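Wednesday, tea gone cold, writing this fast before I have to go back out.

So the sorting table. I've been promising a post on it since February and a few of you have asked (ok, two of you have asked) so I'm just going to get it down and fix the spelling later. Or not.

Background, short version. We have one long room that does everything. Work, mail, snacks, wrapping presents, fixing whatever fell off whatever. And for years the flat surfaces just silted up. You'd put down a pair of scissors and a bag of chips and a tube of something and a week later it was a hill. I'd clear the hill into a box. Box goes in the closet. New hill.

I own so many boxes.

Then in the winter I got a proper white table, big, plain, nothing fancy, and made a rule that it would have baskets on it and one tray and that's it. Two baskets. One brown, one orange. The tray is green, a pale sort of mint. I did not plan the colors, they were what was on the shelf, but it does help that they're different. You can yell "brown one!" across the room and a person will know what you mean.
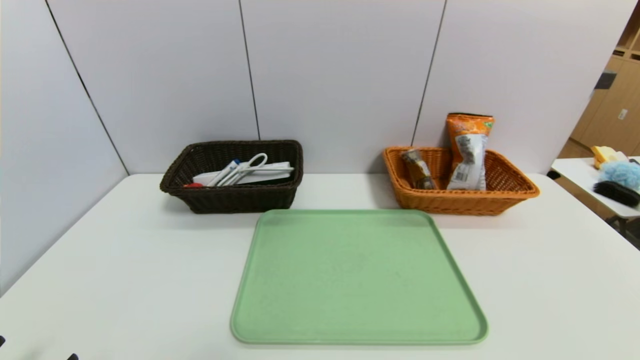 ## Baskets & trays

The brown basket is tools and bits. Scissors live there, handles up. Flat boxes and packages go in behind and lie down, tubes go in at an angle in the front. Small stuff drifts to the bottom corners and I've made peace with that. If it's something you'd use to do a job, it's brown.

The orange basket is food. Snack bags, packets, the occasional bottle. Stood up, always stood up, because a bag lying flat in a basket is a bag you forget you bought and then you buy another. I once found three open bags of the same pretzels. Three.

And the tray is for right now. Whatever is being dealt with. When you sit down to do the mail, the mail goes on the tray. When you're done the tray is bare again. That's the whole trick with it and it took me the longest to get everybody on board with, myself included. A tray wants to be a shelf. You have to keep telling it no.

There's a second table off to the right for the cleaning stuff, brushes and a scrubby puff thing, that kind of thing. I tried it all on one table at first. Did not like having a scrub brush next to the snacks, go figure.

### Where it all came from

Baskets: the brown was a Makeck one from the housewares place by the pharmacy, the orange is a Sani I think, the tag came off. Cheap, both. They flare out at the top, so your hand fits in without scraping your knuckles, which the old straight-sided bins did every single time. Wicker catches crumbs. I know. I take them outside and whack the bottom. Takes 12 seconds, do it on the step and not over the rug.

I measured nothing before buying. Please measure. I had to take one basket back becuase it hung off the table, and the return line was out the door.

Tray: had it forever. Originally it went under wet boots, at the old apartment. It's been scrubbed plenty since, relax.

I looked at an actual desk organizer too, the Iltent one with the little drawers. Lovely thing. But drawers are where my stuff goes to die. I need to see it. If you're a drawer person then good for you, this post is maybe not for you, go be happy.

### The daily bit

Goes like this, most evenings.

- everything off the tray, into a basket or in the trash
- wipe the tray, wipe the table in front of it
- baskets pushed back to the far edge
- tray pulled to the front
- done, leave

The pushing back matters more than I expected. When the baskets creep forward you lose the working space and then people start putting things *between* them, and that gap is hill territory. So, baskets at the back. Tray in front and it can sit a bit under where the gap is. Plenty of white table either side.

I wipe with plain warm water and a rag. The Arasell spray is fine if something's sticky but it leaves a film on a white top and then every smudge shows up twice as bad. Speaking of, the tray has specks and faint marks that I've given up on. Boots, probably.

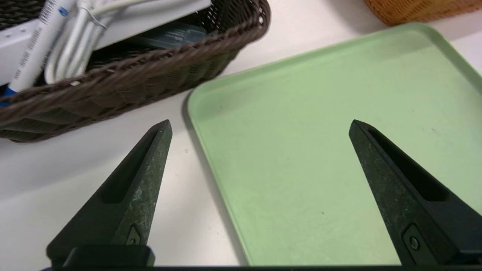
*The tray, cleared off, with a good strip of table left between it and the baskets.*

Right so, the comments last time. Somebody asked how full is too full. My rule is if I have to lift one thing to get to a second thing, fine. If I have to lift two things, too full, something goes. The brown basket hits that limit way faster than the orange. People eat the orange. No one eats scissors.

Somebody else asked if the food shouldn't just be in the kitchen. Yes! It should! The kitchen is down a flight of stairs and I know what we're like. We tried the kitchen for snacks and what we got was a trail of wrappers up the stairs. At least now it's in one place, and I can see what's running low without opening a cupboard.

What goes in the orange one, since I got asked that too:

- chips or crackers, whichever bag is open. ONE open bag.
- a couple of little packets for grabbing
- something in a bottle, if there's one going
- nothing that melts (learned in summer, don't ask)
- no fruit. Fruit gets lost and then gets found.

I put taller stuff at the back and leave the front of the basket open, so the small packets don't get buried. If a bag won't stand by itself I lean it on the bottle. Bottle is the anchor. When there's no bottle I've used a can of soup as the anchor for a whole week, worked great, and then somebody took the soup for lunch and the whole row went over.

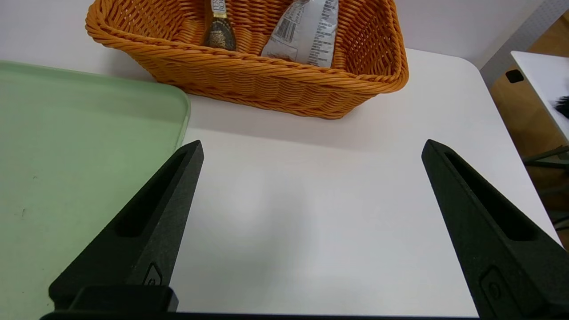

And you do have to turn them round now and then so the stuff that's been at the back gets a chance. I do it when I wipe. Check the dates while you're in there. I'm not going to tell you how old the oldest thing I've pulled out was but it had a cartoon on it for a movie that is now considered a classic.

Ok, numbers, for the person who likes numbers. When I first emptied the hill boxes I wrote down what came out (on the back of an envelope, which then went in a hill box, which I then had to find). 186 things. Of those 183 went in the trash or the donate bag or home to whoever they belonged to. So three things. Three things out of all of that I wanted to keep. A good tape measure, a birthday card and a spare key. I think about that a lot when I'm in a store holding a storage bin.

I'm at 3903 words of notes on this in my phone by the way. You're getting the short one.

### The cable problem

Not solved. Putting it in so nobody thinks this is a magazine.

The power strip is the one part of the setup I can't get to look like anything. It does the job. Outlets, three USB ports at the end for phones, great. But every cable that comes off it has its own ideas. I've tied what I can with white cable ties, and I bought white cables as the old ones died so it'd at least be all one color, and it's better. It's still loops.

Things I've tried:

- a box over the whole strip. Hot. Took it off the same day.
- velcro wraps. Fine till you need to move one cable and then you're undoing all of them
- sticky clips along the edge. Fell off, all of them, one at a time, at night, tik, tik, tik
- cable ties. Current winner. Don't pull them too tight, leave some slack near the plug so you're not yanking on it.

And the top of a power strip is *just* wide enough to put something on. So people do. Pens, mostly.
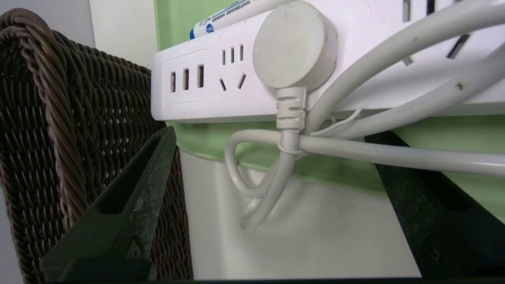
I'm thinking a pen cup. But a cup is one more thing on the table and the rule was two baskets and a tray. If I let a cup in then it's a cup and a dish and then a little stand for the phone and I can see the hill from here. Maybe markers just have to go in the brown basket like every other tool. They are tools. I'd argue a marker is a tool. There has been some debate about it at our house and I'm going to win.

Other leftovers, quick:

The tray slides. If yours has a shiny bottom, get that rubbery shelf liner, cut a square, stick it under. I haven't done it yet myself. It's on the list, it's been on the list.

Wicker snags sweaters. Run your hand round the rim before you buy and if it catches on you it'll catch on wool.

Labels on baskets, I tried, little tags on string. They looked cute and nobody read them. Color does it.

If you've only got room for one basket then get one and the tray, and keep the food downstairs where it belongs, like a grown up.

Next post is the shelf, the wooden one, which is another whole situation. Gotta run, I've left the rag soaking in the sink.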